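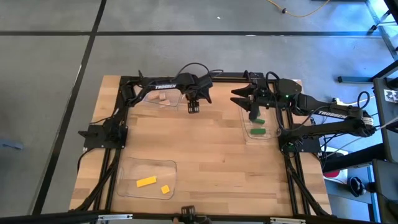 Call for participants: front gardens and entrances study

Geltura is looking for households to take part in a study of how people use and change the space between the street and their front door. We design paths, porches, steps and small front gardens, mostly for terraced and semi-detached houses, and we want to know more about how these spaces are lived with once the builders have gone.

Posted 23 February 2019. The study runs until the end of October.

Who can take part

You can apply if you are 18 or over and your home has its own front door at or near ground level. You may own or rent. The front space can be any size, from a single step and a strip of gravel to a full garden with a drive. We are keen to hear from people whose entrance has a slope, a shared path or more than one step, as these were under-represented in our earlier work.

You do not need to have had any building or landscaping work done. If you are planning work during the study, tell us when you apply. You can still take part, but we will need to visit before it starts.

We have 49 places. Flats reached by a shared stair are not included this time. Neither are homes less than a year old.

What you will be asked to do

There are 2 home visits, one in spring and one in October. Each lasts up to an hour and a half. At the first we measure the front of the house, the path and any walls, fences or planting, and ask about how you come and go, where bins and bicycles are kept, and what you would alter. The second visit covers the same ground and is usually shorter.

Between the visits you fill in a short diary once a fortnight, 13 entries in all. It can be done on paper or online. Most entries are a few lines: deliveries left outside, puddles on the path, a light that has failed, anything you have moved or planted. Photographs are welcome but not required.

We do not need to see the inside of your home, though we will ask for a rough sketch of the hall.

Payment

Each household receives £394. Half is paid after the first visit and half after the second, by bank transfer. If you move house or wish to stop, you keep what has been paid and may ask us to delete your diary. One payment is made per address, whatever the number of people living there.

Your information

Addresses are held separately from drawings and diaries. House numbers, car registrations and faces are removed from photographs before they are used. The findings will be published as a free report, with a printed copy for every household that wants one.

How to apply

Write to Lejla Trajkovski, Study Coordinator, at the Geltura office, or use the form on our contact page. Please give your name, your postcode, the type of house, whether you own or rent, and a sentence or two about the front of it. Tenants should check with their landlord before the first visit.

Questions about measuring and access should go to Kyriaki Theodorakopoulos, who leads the home visits. Large-print and audio versions of the diary are available on request.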